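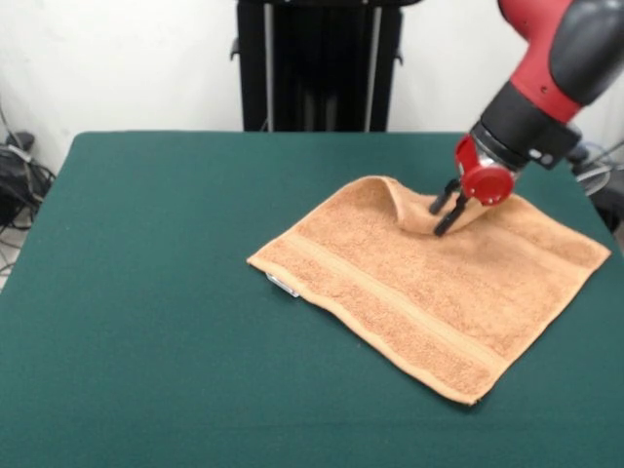

Pinch a fold, then lift. Terry gives the fingers plenty to hold.

Workshop Tips: Teaching the Arm to Handle a Towel
Posted by Marama Ellery, February 12, 2022

I have been showing our arm how to pick up and spread a towel since December, and I still get a kick out of it every time a corner comes up cleanly. Most of what I've learned has to do with cloth and tables and very little to do with software, so you can use these tips whether you guide the arm by hand or drive it with a remote.

Cover the table. Felt is wonderful for this! A bare tabletop lets a towel skate away the moment you tug it, and hard fingertips don't like landing on it either. Green felt under a tan towel also makes the edges easy to see, for you and for the cameras. Brush it with a lint roller between sessions (terry sheds like a cat).

Go small. A hand towel or washcloth is the right size to start with. Bath towels are heavy and they run out of table. Wash a new one twice before you use it, no fabric softener, so it hangs the way it's going to hang for the rest of its life.

Start from a mess. My first 30 demonstrations at the Warkillow shop all began with the towel laid out nicely, and the arm learned to handle nicely laid out towels and nothing else. Now I scrunch it up and drop it before every run.

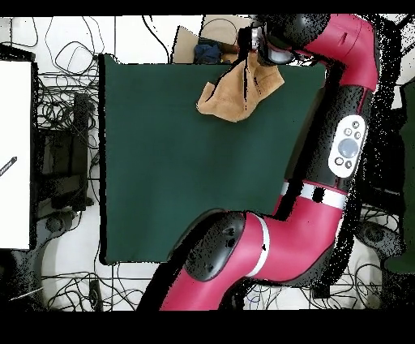

A good messy start: loose folds, up at the far side of the cloth.

Guiding by hand: hold the arm near the wrist and move slower than feels natural. If you hurry, the recording picks up every little jerk in your elbow. Keep your own sleeves out of the way, and decide where the fingers are going before you touch anything, because a long wobble in mid-air gets learned right along with the good part.

Driving by remote: come straight down, close, wait a beat, then go up. My friend Brenda counts "one potato" out loud before she lifts and her grabs are lovely. Sit where you can see the gap between the fingers, even if it means dragging your chair over to a spot that looks silly.
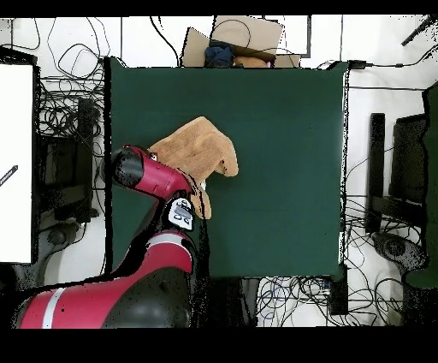
Don't throw out the clumsy runs too fast, by the way. If the first pinch slips and you go back and get a better one, keep it! A recovery is worth having. The ones I delete are those where I forgot what I was doing halfway through. Write down which is which while you still remember. I use a plain notebook, one line per run, and file 2205 has a big star next to it for the prettiest lift I've ever managed.

Find the care label. It's a handy landmark for telling one corner from another when the whole thing is in a heap. Leave it on.

Lift by the corner and stop for a second before you lower. Let the cloth hang and settle, then bring it down and away from you in one long pull.

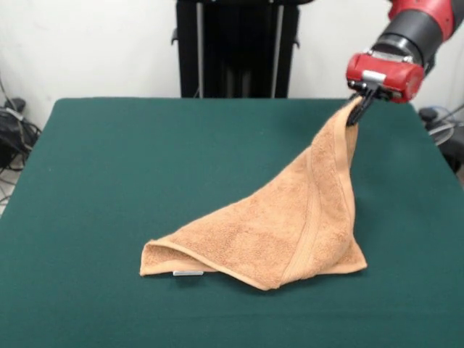 Held by one corner, with the border band running down the side.

Last thing, take breaks. After 56 runs in one afternoon my lifts were getting lower and lazier, and the arm copied that too. Two short sessions beat one long one. Next time I'll write up dish towels, which are thin and slippery and a whole different kind of fun.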